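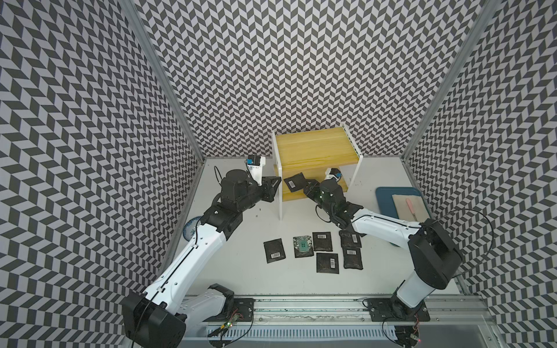 Wundard Two-Tier Shelf: Eight Months In

I bought the Wundard because my desk had become a place where mail went to retire. It is a small shelf with two levels, meant for a desktop or the back of a counter, and it costs less than dinner for one.

Assembly

The leaflet promises 23 minutes. I took most of an evening, part of it spent hunting for a screw I was kneeling on. The holes do line up, which puts Wundard ahead of Andness, whose spice rack I own and still resent. You get an Allen key with the life expectancy of a mayfly. Use your own.

The drawings have no words, only a bald, cheerful figure who never once puts a side panel on backward. I did it twice.

Living with it

The top holds a lamp, a plant and a stack of library books without complaint. The lower level is good for anything flat you intend to deal with later, so mine is full. It slides a little on a slick desk. Four felt dots from the hardware store fixed that, and Wundard could have thrown those in.

Coffee rings wipe off if you catch them the same day. I have one from August that is now part of the design.

I also tried the Varma, which is heavier and better looking and smelled like a new shower curtain for a month. It went to my sister. The Zitivico has a drawer, but the drawer sticks, so what you have there is a box with a handle.

Complaints

The back edge is rougher than the front. Customer service answered my question about spare screws with a survey about how well they had answered it. The screws came later, in a padded envelope big enough for a ham.

Verdict

4 out of 5. I would buy it again, and I may have to, as the mail has started a second pile.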